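From: Guido Mancuso
To: allotments-and-sheds list
Date: 8 May 2023
Subject: Re: Choosing a colour for the back hall (and is eggshell a con?)

Mirko Leone wrote:

> We've finally got the keys and the back hall is the first job. Everything
> in it is magnolia, including two of the light switches. My wife wants a
> blue-grey. I want whatever means I only have to do it once. The man in the
> shop sold me on eggshell for the walls and then told me I'd need a primer,
> an undercoat and "a bit of patience", which he didn't stock. The doors and
> frames are bare wood and I'd hoped to leave them alone. Does anyone have
> views? I know this is meant to be a list about sheds.
>
> Mirko

Mirko,

It has been a list about sheds in name only for as long as I've been on it. Last May we spent 30 messages on whether you can freeze celery.

Blue-grey is fine. Your wife is right, and you may as well say so early while it still counts as generosity. The trouble with blue-grey is the tin lid. I've painted our back hall three times, and the first time I chose from the lid, which showed a sort of soft misty morning. On the wall it was a filing cabinet. Buy the tester pots, paint them on lining paper, move the paper about the house for a few days and ignore anything you think about them after dark.

As to leaving the wood bare: do it. Honey-coloured wood and a cool wall get on very well, and you save yourself the most tedious job in decorating, which is the inside edge of a door frame. A pale grey floor goes with both, if you're changing that too. Two renders in much those colours:

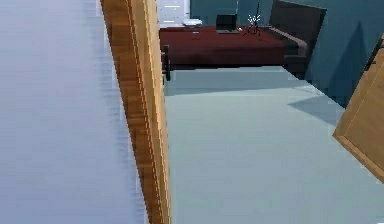
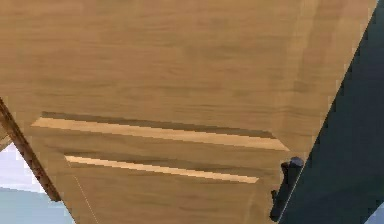 Now, eggshell. It isn't a con but it is a nuisance. Every dent and every bit of hasty filling shows up once there's a slight shine on it. Our plaster was put up by somebody with a grudge. I used a tough matt from Prasetti in the end and it has stood up to coats, bags and a bicycle that I was promised would live outside. It cost me 40 pounds for the big tin, and I sulked about that for longer than it took to dry.

The primer depends on what's under the magnolia. Wipe a corner with a damp cloth. If chalky stuff comes off on it, you have old distemper or a very cheap trade emulsion, and anything you put on top will come away in sheets, usually with visitors watching. Wash it down, let it dry properly, then use a stabilising primer. If the cloth comes up clean, skip the primer and the undercoat both. A first coat let down with a splash of water will do.

For the wood I'd use a clear hard oil. I have had decent results with the Østergaard one, put on with a lint-free cloth and wiped back while it's still wet. People leave it on thick because they've paid for it. Don't. It goes tacky and collects fluff, and then you own a furry door. Lay the used cloths out flat outdoors to dry before you bin them, as oily rags in a heap can catch fire by themselves. I don't joke about that one.

Do the wood after the walls have had their last coat, and mask the frame first. Oil under paint is a misery, while a speck of paint on bare wood can be sanded off if you get to it. Take the masking tape off before the paint has gone completely hard — slowly, and back on itself. I've pulled it off like a plaster and taken a strip of wall with it. That was the second time I painted the hall.

The light switches: score round the plate with a sharp knife before you try to lift the old paint, with the power off at the board. You could replace them, but I've grown fond of ours. One is still slightly magnolia at the corners.

Somebody asked me off-list whether my old steps are still going spare. They are. The third tread creaks and they're splashed with every mistake mentioned above. Collection only, and bring a rope for the roof rack, mine has gone to hold up the beans.

Let us know what you pick, Mirko. And if anyone does have something to say about a shed, I suppose we could make room.

Guido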